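Furnum Near-View
Perception and grasp planning software for wrist-mounted cameras

Overview

Furnum Near-View is a software package for robot arms that carry a camera on or near the gripper. It takes the camera stream, judges how much of each picture can be relied upon, and passes the result to the motion planner in a form the planner can use. It is supplied by Gelano as a licensed package for industrial, laboratory and teaching installations.

A camera close to the gripper gives a useful view of the work for most of an approach. In the last part of that approach the view becomes harder to use. The fingers take up a growing share of the picture, the object may fall inside the shortest focusing distance of the lens, and edges that were sharp at a distance spread into soft bands of tone. Conventional detectors tend either to lose the object at this stage or to report a position with more confidence than the picture supports. Near-View was written for this part of the task.

What the software does

Near-View is made up of 3 modules, which may be installed together or separately.

Mask. This module keeps a model of the gripper as the camera sees it and marks those parts of each picture that belong to the robot itself. The model is built from the gripper geometry and the calibrated camera position, and is then corrected against the live stream. The mask has a soft border. Where focus is poor the border widens, so that mixed pixels along the edge of a finger are given little weight and are never taken for part of the workpiece.

Trust. This module assigns each region of the picture a reliability value based on sharpness, contrast and movement between successive pictures. The values are published at the same rate as the camera stream and can be viewed in the operator console or recorded for later study. Regions with low values are still available to the planner, which may use them for coarse guidance such as the general direction of a patch of colour.

Hold. This module links perception to motion. When the reliability of the region around the target falls below the level set by the user, Hold instructs the planner to continue on the last sound estimate, to slow down, or to withdraw to a point from which the view was good. The choice is made in the task file and may differ from one step of a task to the next.

Operation at close range

The console displays the unprocessed camera picture beside the mask and the reliability map. Operators are advised to consult the unprocessed picture when setting thresholds for a new gripper. Pale fingers against a pale background deserve particular care, as the two may differ only slightly in tone once focus is lost.
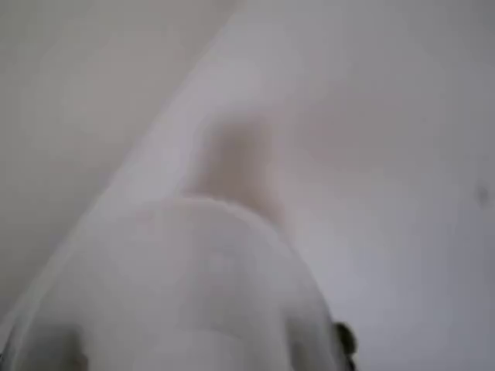

Close-range view: a pale form, apparently part of the gripper, with a beige patch beyond its crest.

In a view of this kind there are few firm edges to follow. Near-View therefore does not attempt to fit an outline to the target. The patch is treated as an area of distinct colour with an uncertain boundary, and its position is reported together with the size of that uncertainty. Small dark areas are recorded as unclassified until the view improves – they are neither added to the target nor discarded. The planner receives all of this in a single message and needs no separate query.

Where the background contains large plain surfaces of similar tone, the boundary between them may be mistaken by other tools for the side of an object. Near-View compares its course over several pictures with the known motion of the arm before any such line is admitted to the working model.

Calibration

Each installation requires a calibration of the camera position and a recording of the gripper through its full range of opening. The supplied routine leads the operator through 37 arm positions, of which the last group is taken at the shortest working distance. The arm must be fitted with the fingers that will be used in production. If fingers, pads or cable guides are changed, the gripper recording should be repeated; the camera calibration may be kept provided that the mounting has not been disturbed.

Results are stored in a plain text file that can be copied between controllers of the same build. Installations that use a tool changer may store a separate file for each tool.

Task files and tooling

Task files may be written by hand or prepared in the Nalusine editor, which is included with every licence. The editor shows the steps of a task in order, with the perception settings that apply to each one, and warns the user where a step depends on a camera view that the preceding movement is likely to obstruct. Recorded runs can be replayed in the editor with changed thresholds, without moving the arm.

A command line tool is provided for sites that manage their task files under version control. It checks files against the installed release and lists any settings that have been withdrawn or renamed.

Licensing and support

Near-View is offered under 2 forms of licence. The site licence covers all arms at one address and includes updates for the period of the agreement. The single-arm licence is intended for teaching and evaluation, and may be converted to a site licence at any time.

Integration work is carried out by Valcárcel, which also provides operator training at the customer's premises. The next release is planned for September and will add support for grippers with independently moving fingers. Customers with a current agreement will receive it without further charge.

Requests for a quotation should state the make of arm and controller, the type of camera and its mounting, and the shortest distance at which the camera is expected to work. Sample recordings from the intended installation may be submitted with the request.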